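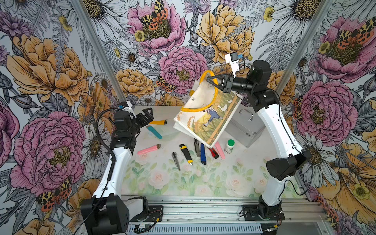
Figure 1. Right arm holding the tote bag up, left arm waiting, cutters still on the table.

5. Recording the bag task by hand

By now you should have both Oso arms bolted down, the cameras showing up in Skedau and the hand controllers talking to the right sides. If the left controller is moving the right arm, go back to section 4 and swap the two leads – I've done it more often than I'd like to admit.

The job is to pick up the bag, open it and put the cutters in, one at a time. I like it for a first proper task as it makes you use both hands, and a cloth bag never hangs the same way twice. You'll get cross with it for an afternoon and then it suddenly gets easier!

CAUTION: Retract or cover every blade before it goes on the table. Check them again between takes, as a gripper can push a slider along. Keep your own hands outside the rails while the controllers are live.

Getting ready

1. Park both arms and wait for the parked message in Skedau.

2. Lay the bag on the table and scatter the cutters. Please don't line them up nicely. I did that for my whole first set, and the trained arm had no idea what to do with a crooked one.

3. Open a new session and choose Two Arms, By Hand. Type the task name exactly as you typed it last time. Mine is godoy bag, after the Godoy project it was set up for, and I once ended up with two half-sized sets because of a capital letter.

4. Hold both controllers in the same rough pose as the arms, then squeeze the triggers to link them. Go slowly here. If your hand is far from where the arm is, Skedau will refuse to link and show error 301. Let go, move closer and squeeze again.

Lifting the bag

5. Bring the right gripper down over the top edge of the bag and close it. Take a good bite of cloth. A handle on its own will do for lifting, but the bag spins on it and you'll be chasing the opening all over the place.

6. Raise the bag until the bottom is clear of whatever's under it, then stop and count to three in your head. The cloth needs to settle, and that little pause is worth having in the recording too.

7. Have a look at the wrist view before you bring the other arm in. I keep it in the big window and leave the fixed camera small in the corner, which felt backwards for a week and now I can't work any other way.

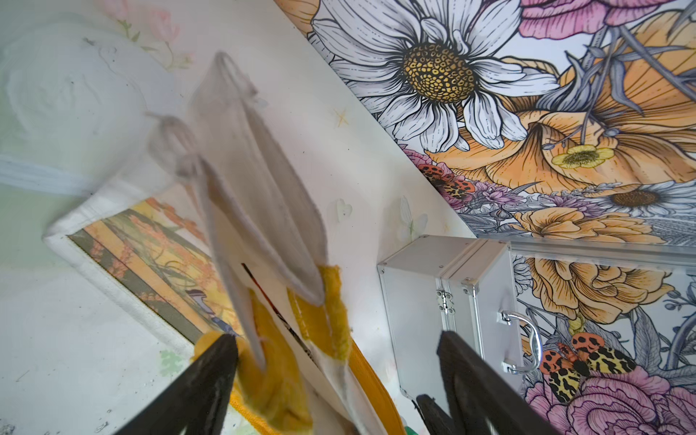
Figure 2. Wrist view, with the bag hanging between the fingers and the strap blurred by movement.

Note: A bit of blur on a strap is fine and I wouldn't bin a take for it. Blur over everything means you're swinging your wrist too fast. If you're moving gently and it's still smeary, set the shutter to 2000 in the camera tab and turn up your lights to match.

Finding the opening

8. Turn the wrist until you can make out the edge of the opening and both straps. If a strap has flopped across, nudge it aside with the free gripper before you go any further.

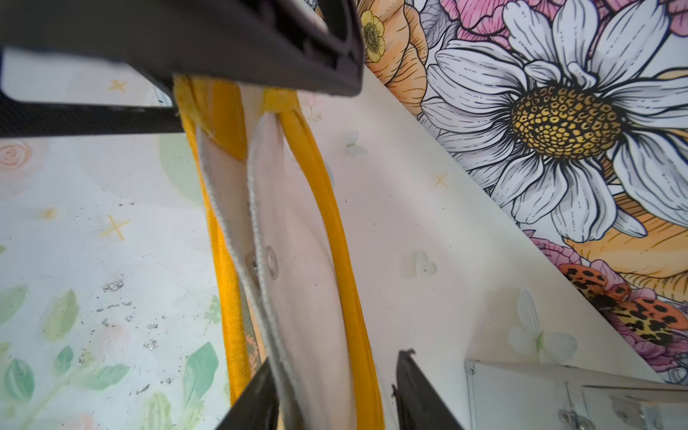 9. Slide one finger of the free gripper just inside the edge, close gently and draw the two sides apart. On a bag with a snap button, grip to one side of it. The button is hard and slippery, and the fingers tend to skate off.

10. Pick up the nearest cutter, carry it over the opening and let go. Carry on until they're all in, then lower the bag and open both grippers.

11. Press Save if you're happy or Drop if you aren't. You've got 12 seconds to choose before Skedau saves it for you – a default I really wish Poltunholm would change.

Which takes to keep

Keep the ones where you fumbled and put it right. A missed grab followed by a calm second go is useful teaching. Drop the ones where you unlinked halfway, reached in yourself or forgot which hand was which.

After six takes, stop and play one back at normal speed. If you look hurried, you were. Shake your hands out, have a brew and muddle the cutters up again before you start the next lot.

If the gripper won't let go of the cloth, open it fully and raise the wrist a little. Don't tug at the bag while the motors are on. Use Park first, wait for the message, then free it by hand.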